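How to clean and close up a white work corner

Filed under: Small rooms, Surfaces
Updated 15 March 2020

In January I moved into a room in Jikdale where one side is all white panels, with a white table pushed against them. It looks very nice on the first day. After one week every small spot is visible, and dust goes into the line between the table and the wall. I tried several ways of cleaning and this is the one I stayed with.

What you need

Two soft cloths, a soft toothbrush, dish soap, a bowl with 200 ml of warm water, and masking tape. I use the Uminum cloths from the Kelgate shop, but an old cotton T-shirt is also fine. Please do not use the rough side of a sponge, it makes a matte surface shiny in places and you can not repair this.

Step 1. Take everything off the table and vacuum the back edge with the brush nozzle. Go slowly.

Step 2. Put three drops of soap in the water. Wet the first cloth and squeeze it hard. Wipe the panels from the bottom to the top, then dry with the second cloth from the top to the bottom.

Step 3. Look for the small spots. Stand a little to the side, so the light comes across the surface. When you find a dark spot, hold the damp cloth on it for one minute and then rub lightly with a finger. If it is still there, it may be a mark in the panel itself - leave it.

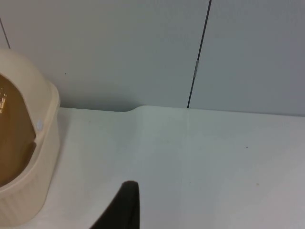

White panels and tabletop, with the dark seam between two panels.

Step 4. Clean the seams with the toothbrush. It should be almost dry, because water can stay inside the gap. If your seam has a metal fitting, brush around it and do not push on it.

Step 5. Wipe the tabletop in long lines, from the back to the front. Change the water before you start, otherwise you will see grey stripes later.

Step 6. Check where the table touches the wall. If crumbs fall behind, close the gap with masking tape for some days and see if it helps. When you like the result, you can replace the tape with a soft sealing strip. Mine is the Mathias strip in white, and I cut it with normal scissors.

Let everything dry for one hour before you put your things back. I repeat steps 2 and 5 every second week, and the seams only when they look dusty.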